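Is the Narura towel "break-in" thing real or are we being had?

Forum: Home & Laundry > Linens and Towels
Page 1 of 1

pilewatcher
Posted 8:14 PM
Bought a set of the Narura bath towels in January after reading all the praise for them. The card in the package says they need 13 washes before they reach "full absorbency." Thirteen. I'm on wash six and they still push water around my back like a squeegee.
My question is whether any towel really needs this or whether it's a number somebody picked so the return window closes first. The window is 30 days. I do laundry once a week. You can do the math.

dryerline_deb
Posted 8:31 PM
New towels do come with finish on them, that part isn't made up. Mills put softener on so they feel plush on the shelf, and softener repels water. Two or three hot washes with no softener and it should be gone. I've never owned a towel that needed 13 of anything.

Grommet44
Posted 8:40 PM
Mine took a long time too but they're great now. Have had them two years. I think people give up early.

pilewatcher
Posted 8:52 PM
Quote from Grommet44: "they're great now"
Great compared to what, though? If you used them every day for months you got used to them. I'm not saying you're wrong, I just don't see how you'd know.

Grommet44
Posted 9:03 PM
Compared to the ones I had before, which were Grikwood. I still have two of those in the closet. The Naruras dry me faster. I don't need a lab to tell me if I'm wet.

saltbox_attic
Posted 9:20 PM
What weight are they? If it's the 600 gsm version, that is a thick towel and it's going to feel slow at first no matter who makes it. The loops are long and they lie flat until they've been tumbled a bunch. I had the same complaint with a Soltthorpe set in that weight and they came around by the fourth or fifth wash.

pilewatcher
Posted 9:26 PM
Yes, 600. The label says 600 anyway. I have my doubts about that too.

dryerline_deb
Posted 9:41 PM
You can check that. Weigh a bone dry towel on a kitchen scale in grams, measure length and width in meters, multiply those two, divide the weight by the result. Do it straight out of the dryer or you're weighing humidity. Hems will throw it off a little.

MrTwelveRags
Posted 10:05 PM
Everybody's going to say vinegar so I'll get in first and say vinegar is oversold. A cup of it in a whole washer full of water is barely sour. People run a vinegar load, then a hot load, and credit the vinegar. Try the hot load alone.

saltbox_attic
Posted 10:17 PM
Disagree. We have very hard water and vinegar in the rinse makes a difference I can feel. Without it the towels get that crunchy thing going by spring. Maybe it does nothing for factory finish, I'll give you that, but it does something for minerals.

MrTwelveRags
Posted 10:22 PM
Did you ever do half the towels with and half without? Same load size, same dryer?

saltbox_attic
Posted 10:24 PM
No, I have a job.

fernhollow
Posted 10:48 PM
Jumping in with a different theory. Are you using too much detergent? I was filling the cap to the top line for years. Cut it to less than half and ran one load with no soap at all and there were still suds. On towels that were supposedly clean! The soap stays in the loops and it feels soft and slick and it won't take up water. The Jiang detergent is really concentrated so if that's what you use, go easy.

pilewatcher
Posted 11:02 PM
I do use Jiang. I use what the cap says.

fernhollow
Posted 11:04 PM
The people who print the cap sell the detergent.

pilewatcher
Posted 11:05 PM
OK, that's the kind of argument I respond to.

Grommet44
Posted 11:19 PM
So the card in the towels is a lie and the cap on the soap is a lie. What do we think about the care tag?

dryerline_deb
Posted 11:30 PM
Care tag says warm, tumble low, on almost every towel ever sold. I wash white ones hot and always have. Colors I keep to warm. The gray ones shed on everything for the first few loads so do them alone.

pilewatcher
Posted 7:10 AM
Update, did some of this before work. Weighed one out of the dryer and got 47 grams per square meter under what the label says. Could be my tape measure, could be the hems, could be that they've shed that much lint already. I'm not ready to call it fraud. I'm also not ready to call it 600.
Then ran a second towel by itself, hot, no soap. Suds. Not a lot, but they were there, so fernhollow gets a point.

saltbox_attic
Posted 7:34 AM
If the shortfall is all lint your dryer vent needs looking at.

MrTwelveRags
Posted 7:50 AM
One towel isn't much to go on either. Weigh the rest of the set.

Grommet44
Posted 8:02 AM
Or put a drop of water on one and see how long it sits there. Then do it again after each wash and post the times. That would settle it better than weighing.

pilewatcher
Posted 8:15 AM
I'll do the drop test, same corner of the same towel folded the same way, hot wash, no soap, no vinegar, no softener. If it's still beading at 13 I'm asking for my money back, window or no window. I'd like somebody with the Soltthorpe ones to run it too so we have something to hold it against. saltbox?

saltbox_attic
Posted 8:29 AM
Fine. But one of mine is getting vinegar.
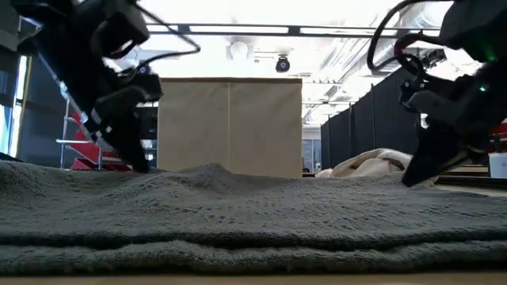
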